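Setting Up Your Gradebook (Part 2)

354 shares | 33 comments

Okay, so you've got Gridside installed and your school code typed in. Now we build the gradebook itself. I teach seventh grade and I've set this thing up every August since our district switched over from Kullex, so most of what follows I learned by doing it wrong first.

Before you start, have your class roster and your grading policy open in another window. You'll be flipping back and forth.

1. Click Classes, then New Class. Type the name the way you want parents to see it. I once typed "per 4 chatty ones" and it went out on the progress reports, so please learn from me.

2. Pick your term. If your school runs semesters, choose 2. Don't leave it on Automatic!

3. Click Import Roster and choose the file from the office. Ours comes out of Sinton, and the last names land in the first-name column every single time. Hit Swap Columns before you hit Save.

CAUTION: Once you press Save, you can't re-import over the same class. You'd have to delete it and start again (ask me how my Labor Day weekend went).

4. Go to Categories and add yours. I use Homework, Quizzes, Projects and Participation. The weights have to add up to 100 or the Save button stays gray.

Note: if you have a co-teacher, add them now under Sharing. They'll get an email, and it likes to go to the junk folder.

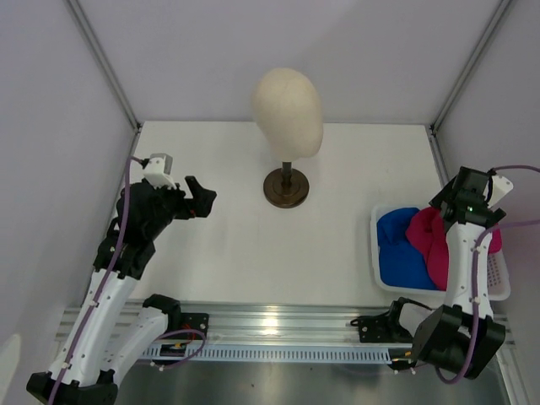
Student pictures are the next thing, and they're optional, but I love them for the first few weeks while I'm learning names. Go to Roster, then Photos, and upload the folder the picture-day company gave you. Anybody without a photo gets a plain gray outline, and a whole class of those is about as helpful as a row of foam mannequin heads with no faces, so I chase down the missing ones early. You can crop each picture by dragging the corners.

5. Set your late-work rule. Mine takes off a little each day and then stops. Whatever you choose, write it in the Policy box too so families can read it.

6. Open Preview as Parent and look at everything! Check the spelling, check the weights, check that comments are turned off until you're ready.

7. Press Publish.

CAUTION: Publish sends a notice to every family on the roster. Don't do it at eleven at night.

If you're coming from the Laaksonen planner, your old assignments can come over too, but do that after step 7. I'll go through it in Part 3, along with report card comments and what to do when a kid changes sections in the middle of a term.

2,371 views | Leave a comment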